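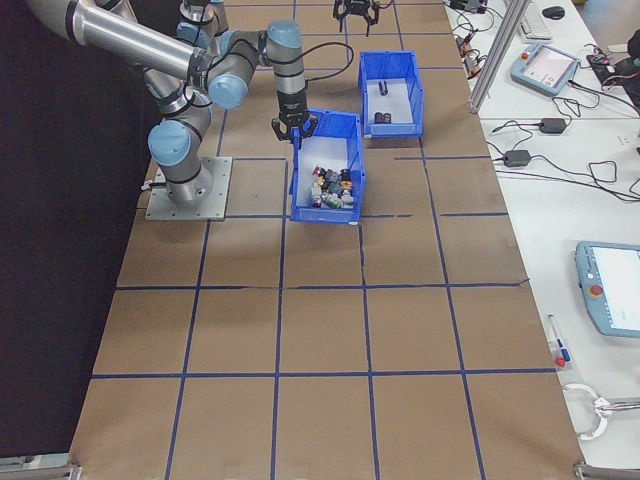 Dernmont, 12. Februar 2026

Kulturhaus Dernmont: Was kostet ein Haus, wenn es fertig ist?
Sprechzettel zum Vortrag im Bürgersaal, ausgeschriebene Fassung

Guten Abend. Ich rede heute über Betriebskosten. Wer wegen der Architektur gekommen ist, den muss ich enttäuschen, von Fassaden verstehe ich wenig. Ich habe siebzehn Jahre lang Wirtschaftspläne für Theater und Konzerthäuser gelesen und tue das immer noch, inzwischen meistens ungefragt.

(Pause. Erst weiterreden, wenn hinten die Tür zu ist.)

Der Plan für das Kulturhaus liegt seit drei Wochen aus. Er hat 240 Seiten. Auf den Betrieb nach der Eröffnung entfallen davon elf, und von diesen elf sind vier Zeichnungen. Das muss noch nichts heißen, es gibt kurze und gute Kapitel. Dieses hier ist kurz.

Erster Punkt: der große Saal

Geplant sind 354 Plätze. Woher die Zahl kommt, habe ich im Plan nicht gefunden. Auf Nachfrage hieß es, sie ergebe sich aus dem Grundstück. Das glaube ich sofort. Ein Grundstück sagt einem aber nicht, wer an einem nassen Abend im November kommt.

Der alte Saal am Markt hat 200 Plätze. Ich war dort im letzten Winter sechsmal, und er war zweimal voll. Das ist keine Statistik, das weiß ich selbst. Eine Statistik hätte ich gern gesehen, sie fehlt im Anhang. Stattdessen steht dort der Satz, ein attraktives Haus schaffe sich sein Publikum. Diesen Satz habe ich in mehreren Plänen aus mehreren Städten gelesen, manchmal mit demselben Kommafehler.

(Nicht auf den Lacher warten.)

Die Auslastung wird ab dem ersten Jahr mit 80 Prozent angesetzt. Ab dem ersten Jahr! Auch Häuser, die später gut laufen, brauchen erfahrungsgemäß eine Weile, bis die Leute wissen, was dort gespielt wird und wo man parkt. Ich würde mit 55 Prozent rechnen und mich über jede Karte darüber freuen. Wenn der Plan mit 55 Prozent nicht aufgeht, sollte man das vor dem Spatenstich wissen.

Zweiter Punkt: der Vergleich mit Ploltbridge

Ploltbridge wird im Plan fünfmal erwähnt, immer lobend. Das Haus dort sei ein Beweis dafür, dass es geht. Ich bin im Herbst hingefahren. Es ist ein schönes Haus, der Kaffee ist ordentlich, die Akustik im kleinen Saal besser als alles, was wir hier haben.

Was im Plan nicht steht: Ploltbridge hat zwei Jahre nach der Eröffnung die Werkstätten geschlossen und das oberste Geschoss vermietet. Dort sitzt jetzt eine Steuerkanzlei. Das kann man vernünftig finden, ich finde es sogar vernünftig. Nur war das oberste Geschoss einmal die Begründung für den ganzen Bau, dort sollten die Ateliers hin. Wer Ploltbridge als Vorbild nennt, sollte die Kanzlei mitnennen.

(Falls der Zwischenruf kommt, das sei Schlechtreden: ruhig bleiben, auf den Jahresbericht verweisen, liegt am Eingang dort aus und darf mitgenommen werden.)

Dritter Punkt: das Medienlabor

Im Erdgeschoss soll ein Labor für »digitale und performative Künste« entstehen. Als Partner wird die Firma Clekska genannt, die Ausstattung und Software stellt. Ich habe nichts gegen Medienkunst. Einige der besten Abende, die ich in den letzten Jahren hatte, fanden in Räumen mit sehr vielen Kabeln statt.

Mich stört etwas anderes. Clekska stellt die Ausstattung für drei Jahre. Danach läuft die Vereinbarung aus, und im Wirtschaftsplan steht für das vierte Jahr an dieser Stelle eine Null. Keine Miete, kein Ersatz, kein Wartungsvertrag. Entweder wird die Technik im vierten Jahr verschenkt, oder sie ist weg. Beides hätte ich gern schriftlich.

Dasselbe gilt fürs Personal. Eine halbe Stelle ist vorgesehen. Eine halbe Stelle reicht, um morgens aufzuschließen und Mails zu beantworten. Für Kurse mit Schulklassen, wie sie auf Seite 90 versprochen werden, reicht sie nicht, und schon gar nicht, wenn dieselbe Person abends die Bühnentechnik betreut. Auch das steht im Plan, allerdings hundert Seiten weiter hinten.

Vierter Punkt: die Stiftung

Jetzt zum Geld, das schon da ist. Oder da sein soll. Die Londoño-Stiftung hat eine Zusage gegeben, und diese Zusage wird im Plan wie eine Überweisung behandelt. Ich habe den Brief gelesen, er hängt als Kopie hinten dran. Darin steht, die Stiftung »beabsichtige«, sich zu beteiligen, »sofern die Gesamtfinanzierung gesichert ist«. Die Stadt wiederum schreibt, die Gesamtfinanzierung sei gesichert, weil die Stiftung sich beteilige.

(Den Satz zweimal lesen. Langsam.)

Ich unterstelle niemandem etwas. So etwas passiert, wenn zwei Seiten höflich miteinander umgehen und jede hofft, dass die andere anfängt. Es ist nur keine Finanzierung. Sollte die Baufirma im zweiten Bauabschnitt auf Geld warten, steht hier ein Rohbau mit Plane, und die Plane kostet auch etwas.

Fünfter Punkt: die Unterschriften

Für das Haus sind 1.692 Unterschriften gesammelt worden. Das ist für Dernmont viel, und ich nehme das ernst. Eine davon ist übrigens meine. Unterschrieben habe ich für ein Kulturhaus. Über die Betriebsform, die Eintrittspreise oder die Frage, was aus der Musikschule wird, stand auf der Liste kein Wort. Wer die Unterschriften jetzt als Zustimmung zu diesem Plan liest, liest mehr hinein, als auf dem Blatt war.

Zur Musikschule noch kurz, weil ich beim letzten Mal danach gefragt wurde: Sie soll laut Plan »perspektivisch integriert« werden. Was das heißt, weiß ich nicht. Die Räume im Untergeschoss sind für Unterricht zu niedrig, jedenfalls für Kontrabass, und Tageslicht gibt es dort nur auf der Straßenseite.

Was ich mir wünsche

Ich bin nicht gegen das Haus. Das sage ich jetzt, weil es morgen sonst wieder anders erzählt wird. Ich möchte vor der Abstimmung vier Papiere sehen: eine Rechnung mit 55 Prozent Auslastung, die Besucherzahlen des alten Saals aus den letzten fünf Jahren, eine Aussage von Clekska zum vierten Jahr und einen Brief der Stiftung, in dem das Wort »beabsichtigen« nicht vorkommt.

Das ist Arbeit für ein paar Wochen. Man wird mir sagen, dafür sei keine Zeit, die Förderfrist laufe. Die Frist ist allerdings schon zweimal verlängert worden, beide Male auf einen formlosen Antrag hin. Einen dritten würde ich notfalls selbst tippen.

(Wasser trinken. Dann Fragen. Zur Tiefgarage nichts sagen, da fehlt mir das Gutachten noch. Das Saalmikrofon um neun zurückgeben.)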